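Clause 23

The draft said that a household manipulator shall not contact the interior surface of a drinking vessel during transfer. Usha Mudaliar had written the sentence herself in a hotel in Srithong, and she had not expected it to cause trouble. The trouble came in August with the Mandar submission: 200 runs in simulation, with a log, a results table and renders from two positions.

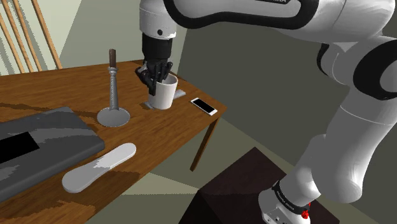
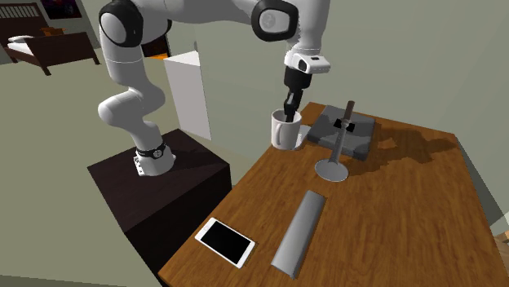 Mug transfer, simulated table. Both views show the gripper with its fingers inside the rim.

She read the results table first. Of the 200 runs, 4 had ended in a drop. The draft allowed 5. On the numbers, Mandar had passed, and the covering letter from Dénes Kiss said so in its first paragraph and again in its last.

Then she opened the renders and went back to the clause.

"The fingers are in the mug," she said on the call. It was half past eight in the morning and Lamai Bunnag, who kept the text of the draft and had the power to change a comma, was still eating.

"The fingers are in the simulated mug," said Kiss.

"The clause doesn't distinguish."

"The clause is about hygiene. You can't contaminate a rendered surface."

"The test stands in for the real task. If the policy goes into the mug in simulation, it will go into the mug in a kitchen."

Kiss said that an interior grasp was the more stable of the available options for that object, in that position, with that arm. He had the contact forces. He offered to share his screen and did so before anyone had answered. The plot was clean. Usha looked at it for the time it deserved and asked what the machine would do if the mug had tea in it.

"Liquid is out of scope for this level."

"I know. I wrote the scope."

There was a pause in which Lamai could be heard putting down a spoon.

"So you have a clause that prohibits contact with the inside of a vessel," said Kiss, "at a level where all vessels are empty, with a pass mark that counts drops and nothing else. We trained on the pass mark. Anyone would."

Usha muted herself and read the section from the top. He was right about the pass mark. Table 3 listed drops, collisions with other objects, and time to completion. Interior contact appeared in the body of the clause with a "shall" in front of it and then never appeared again. There was no column for it. A test house working from the table would not know to look.

She unmuted. "Did your log record contact by surface?"

"By object. The mug is one mesh."

"One mesh, inside and out?"

"It's a mug."

She wrote this down. After the call she sent a query to Atero, whose arm had been through the same test in the spring and whose certificate was already on the wall of somebody's office. Hakim Pattinasarany replied within the hour. Their mug was one mesh as well. He did not know how often their gripper had gone inside it. He attached the log, which could not tell her, and asked whether he should be worried.

She replied that she would let him know.

The review meeting was held at Skestau two weeks later, in the room with the bad projector. Miroslava Kováčik chaired. She had chaired the meetings on lifts, before this, and had a lift engineer's view of the word "shall": either a thing was checked or it was decoration, and decoration should be taken out.

"Option one," she said. "Strike the sentence."

"Then it's permitted," said Usha.

"It's permitted now. You have certified one firm that may be doing it and you are holding up another that was honest enough to send pictures."

"Option two is to split the mesh. Inner wall, outer wall, rim, and a handle where the vessel has one. Contact logged against each. Interior contact counts as a failure whether or not the mug arrives."

"And the rim?" said Lamai, who was typing.

The rim took up the rest of the morning. A person puts their mouth on the rim. A person carrying a mug also touches it all the time, and in the lift engineer's opinion would go on doing so whatever was published. Usha wanted rim contact prohibited. Kiss, attending as an observer, was allowed one statement and used it to say that a prohibition on both rim and interior would rule out every top-down grasp, and that in a cluttered scene top-down was often the only approach that left the neighbouring objects alone. He had brought the collision figures. They were good figures.

They settled at ten past one. Interior contact would be a failure. Rim contact would be recorded and reported without a limit, pending data. The test object would be supplied by Skestau as a file, with named surfaces, so that no applicant could bring their own mug.

"And Mandar?" said Kiss.

"Rerun," said Kováčik. "Atero too."

He closed his laptop. On the stairs he asked Usha whether she had ever picked up two empty mugs in one hand. She said yes. He asked how.

She showed him, with her fingers hooked over nothing, and went down to find Lamai before the text was circulated. There was still the matter of bowls.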